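Section 4. Open day set-up, two-arm kitchen table demo (sim station)

For whoever is on the Pustton stand. Updated April 2025 after the Bedon visit. Read 4.1 the night before, not with people in the doorway.

4.1 Before doors

1. Power strip on first, then the workstation, then the big screen. Other order and the screen comes up at the wrong size and you will be in the display menu for ages.
2. Log in as demo. Not your own account, your mail will pop up on the projector.
3. Open the Brukska launcher. Wait for the green dot. Takes about 4 minutes on a cold start, less after that.
4. Load the scene called table_486. There is also a 556, same kitchen stuff but the old hand model, fingers jitter. Do not show that one.
5. Check both arms are listed, left and right. If only one shows up, close the launcher and go back to step 3. Reloading the scene does not fix it.
6. Full screen, hide the side panel, mute the sound.

Note: black bands top and bottom of the head view are normal. The view is wide, the screen isn't. Don't stretch it to fit, everything comes out tall and visitors ask why.

Note: anything at the far edge of the table gets cut off by the top band. Fine for the demo. Tilt the head down a touch if a visitor wants to work back there, then put it back.

4.2 Visitor station

1. Two hand controllers on the hooks, straps out. Wipes in the drawer under.
2. Tape line on the floor, 700 mm back from the desk. Visitor stands behind it, you stand to the side by the stop key.
3. Controllers charge between groups. Every time. At the Bedon visit we forgot and lost the left hand in the middle of a school group.
4. Spare cable is in the Urrego case, front pocket. Put it back there please.

Caution: controllers only drive the sim. The real arms in the back bay stay powered off and locked out for the whole open day, no exceptions, even if someone important asks nicely.

4.3 Running a turn

1. Straps on before anything else. Visitor holds still, hands at belt height.
2. Press Align. The hands on screen should settle low at the two sides. If they jump, press Align again.
3. Let them wave a bit. Ten seconds or so, everyone does it anyway.
4. Give the task out loud, one sentence. Default is "put the bread and the banana in the tray." Young kids get just the banana.
5. Squeeze slowly to close the fingers. Say slowly twice.
6. Hands come up before they go across. Otherwise the wrist drags over the cutting board and pushes it.
7. When they finish or when the turn is up, press Reset. Objects go back to there start positions.
8. Straps off, next person.

Note: the curved bread is easier than the banana. Start there if someone looks nervous. The banana lies near the bottom of the view and people lose track of it behind their own fingers.

Note: advanced visitors can try the pan. Grip on the handle, close to the neck. From the round part it just slides.

Caution: do not let anyone lift the tray by the cutout with one hand while the other hand is still holding something. The physics gets upset and objects fly off. Looks funny, but then it's a full restart and the line gets long.

4.4 If something goes wrong

Screen frozen, hands still listed: press Reset, wait, press Align.
Screen frozen, hands not listed: launcher closed, back to 4.1 step 3.
Object under the table or gone: Reset.
Fingers will not open: visitor is probaly still squeezing. Ask first. Then check the strap isn't pressing the trigger.
Visitor feels dizzy: stop key, straps off, chair. Don't wait for the end of the turn.
Everything dead: check the power strip, someone kicks it every year.

4.5 Between groups

1. Reset the scene.
2. Wipe the controllers, back on hooks, charging light on.
3. Right hand parked over the food on the board, left hand low by the pan. Good start view, people get the idea as they walk in.
4. Check the tray is empty.
5. Leave it on screen, don't let the screensaver kick in.

Shut down is in Section 5. The June open day uses the same set-up unless you hear otherwise.
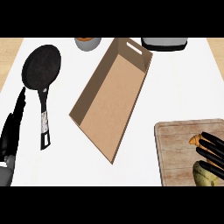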